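Zolham Automation Users Forum
Cell Maintenance > Dual-arm cells
Thread: Wrist calibration interval on a two-arm table cell

testdale_cell3
Posted November 2024

Our site at Testdale operates one dual-arm cell for tableware and food handling trials. The maintenance schedule requires a full wrist calibration every 429 operating hours. Before each calibration we rehearse the reach positions in the Sukix simulator, using the same table layout: basket at the left arm, plate at the centre, cutting board and croissant at the right.

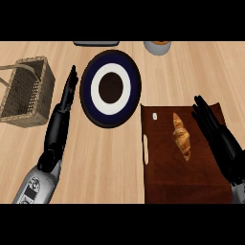
The rehearsal is repeated with the arms exchanged, and the joint offsets are exported to the controller. At 1114 hours the left wrist remained within tolerance. I would therefore propose extending the interval to 869 hours and would welcome the views of other members.

bedoya_maint
Reply 1

I would not support that change. Offsets taken from a simulated table do not account for cable wear or grease condition. We extended our own interval in September and subsequently replaced a wrist bearing.

gripline_au
Reply 2

With respect, a bearing failure is a lubrication matter and should be recorded separately. The calibration interval may reasonably be lengthened, provided the grease schedule is left as it stands.

bedoya_maint
Reply 3

The two tasks share a cover and a lockout. In our experience, when one is deferred the other is deferred also.

testdale_cell3
Reply 4

Noted. We will retain 429 hours for the right arm and trial the longer interval on the left only. The grease check will be given its own line on the job card, and I will post the backlash readings after the next service.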